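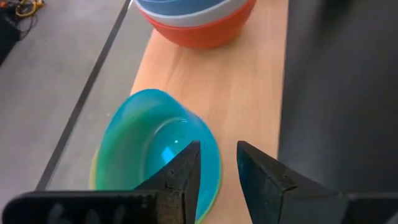 Wrist camera view, nested bowls on the board

Is the Bakitz two-finger kit any good for nested plastic bowls?

Posted by Nadhirah Hartono on Wumby, September 21, 2019

Hello all! We have the Bakitz kit on a 40-day trial and I'm having far too much fun with it. It comes with the gripper, the pair of black fingers, the wrist camera and a year of their Emgate software, and the price if we keep it is £1172. The job is sorting stackable bowls for a kitchenware returns bench: pick one bowl off a nested stack, put it down by itself, go back for the next.

So far I love the setup side of it. I had the arm moving on the first afternoon and the teaching screen in Emgate is lovely – you drag the arm where you want it, press save, and it draws the path for you. My trouble is with the bowls themselves. The rims sit so close together that I often end up gripping two at once, and the see-through blue ones confuse the software much more than the solid red-orange ones do. It puts the rim in the wrong place and one finger comes down inside the bowl when I wanted it outside.

Has anyone used this kit for something similar? Are there better fingers for it, or is it a matter of settings? I have until October to decide and I would really like to keep it!

polat_bench

Yes, keep it! We've had ours since spring and it does bowls, tubs and lids all day long. A few things that made a big difference for us.

Go in with one finger inside the bowl and one outside, and pinch the wall just under the rim. Trying to hug the whole bowl from outside is asking for trouble with anything wide, the fingers simply don't open far enough. Then tilt the wrist a little before you lift, so one side of the bowl comes away first. With ours that nearly always leaves the next bowl behind. Emgate has a "tilt then lift" step hidden in the second menu of the move editor, and it's well worth digging out.

For the see-through bowls, stop relying on the wrist camera for the first look. Once it's down among the rims it has very little to go on, and the shiny spots on the inside wall look like edges to it. We added a second camera at table height and let that one find the stack, then hand over to the wrist camera for the last bit.
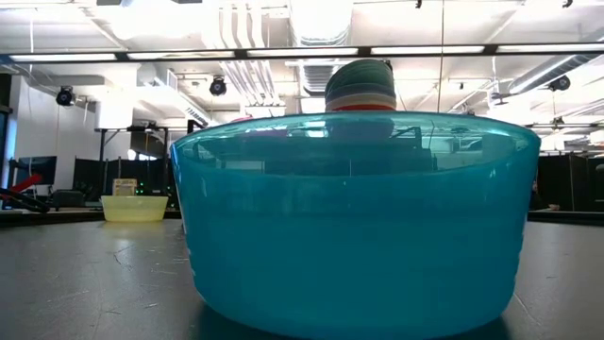 Set that second one up so it looks along the table and gets the side of the bowl as well as the rim. You'll want to do something about ceiling lights too, as glossy plastic picks up every one of them. We turned the exposure down until the rim was a clean line and left it there. In Emgate it's under Camera, Fixed, Brightness, and 23 is the number we settled on. Yours will be different but start low and creep up.

Do small bowls and big bowls as separate jobs as well. I tried to be clever with one job for everything and it was a mess.

MrsTeasel

get the soft pads, they push on over the finger tips. much better on shiny plastic. only downside is they wear out quick

kelvin_r

Agree with polat on the tilt. I'd add: check your grip force, the default is too high for thin bowls. It squashes the top one into an oval and then it jams in the one underneath, which could be your double pick right there. I run mine at level 3 and haven't dropped a bowl yet. The scale goes a lot higher and I've never needed it.

Support were good when I rang them, by the way. If you ask during the trial they'll look at your saved job and send it back with notes, and mine came back with the approach angle sorted out. Do that before you spend anything on pads.

Nadhirah Hartono

Thank you all, this is brilliant. I found the tilt step (what a place to put it!) and I'll try the lower force on Monday, then send the job off to support as kelvin suggests. Polat, did you need a special bracket for the fixed camera or just whatever was lying about?

polat_bench

Any small clamp will do, as long as it can't be knocked. Mark its position with tape so you can put it back.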